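Notebooks > Newsroom Workshop > Entries

Print this page | E-mail this page

2026-07-27

Police log matcher, continued.

Reran the Jakton dispatch logs through Rasto overnight. The job is still what it was in March: take the calls the county posts, take the arrest sheet it posts separately, and work out which belongs to which, so the crime desk can stop doing it with two highlighters and a ruler. The county uses one numbering system for calls and another for arrests, and I am told both are the official one.

Batch was 76 calls. Rasto paired most of them without complaint. Five it refused, all for good reasons: no street number, or a street number and no street. Four it paired wrong and was very pleased with itself, confidence score near the top on every one. I would take the refusals over the confidence any day.

Looked at the four by hand. Three are the same mistake. When a call gets reopened, dispatch overwrites the first time stamp, so a fight reported at lunch turns up as a fight reported after supper, and Rasto marries it to whoever got arrested after supper. The fourth is a noise complaint matched to a burglary at the same address. Same building, different floor. The matcher doesn't know about floors. Added a rule so that call type has to be at least a cousin of the charge. "Cousin" is now a column in the lookup table and I expect questions.

For the desk, and please read this one: a match is not a confirmation. Nothing goes in the paper off this sheet until a person has called the records window. The Nyanda bureau ran a charge off the draft list once, and the correction was longer than the story.

Trarier export is broken again. It drops the leading zero from case numbers, then sorts them as if they were words, so case 10 comes before case 2. I wrote to support. They sent a link to the page I had quoted to them. Workaround until further notice: open as text, do not double-click, do not let the spreadsheet help. 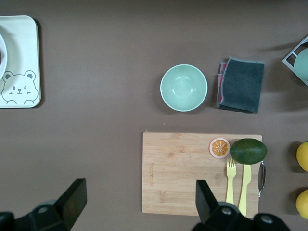 Newsroom Data Team, Metro Desk

Afternoon. Changed the time window from the whole shift down to five minutes either side of the officer's arrival time, where there is one. Two of the bad pairs came apart right away. The third hung on, and I have put it in the test set, where it can be a nuisance on purpose.

Also found that juvenile cases are blanked on the arrest sheet but not in the dispatch notes. Rasto was cheerfully carrying the names across. Turned that off before anything else and deleted last night's output from the shared drive. If you saved a copy, delete yours too.

To do:
- rerun the March logs with the new window
- ask the county which time stamp they think is the real one
- floors (?)
- rename the file called final_final

Back to top
Contact the Metro Desk | Copyright, all rights reserved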